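Print | E-mail

Chapter 4. Watching the Work First

The open day at Fallow began on a Saturday, in a gym with over 80 visitors signed up. Pascual Cisternas spoke about cleaning robots before showing any. 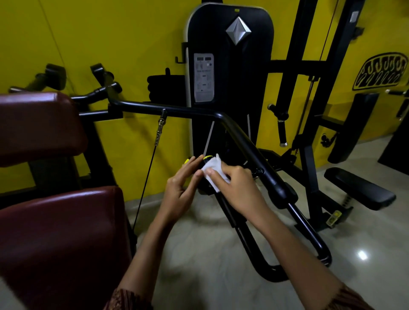 A robot needs a task broken into small steps. Wiping a knob sounds like one step, but a person uses two hands for it — one presses the cloth, the other steadies. Cisternas had his team at Trateo list 332 such actions.

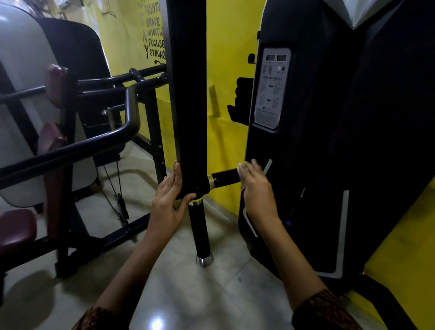
The list was later cut to 100. This chapter explains how the cuts were made.

Print | E-mail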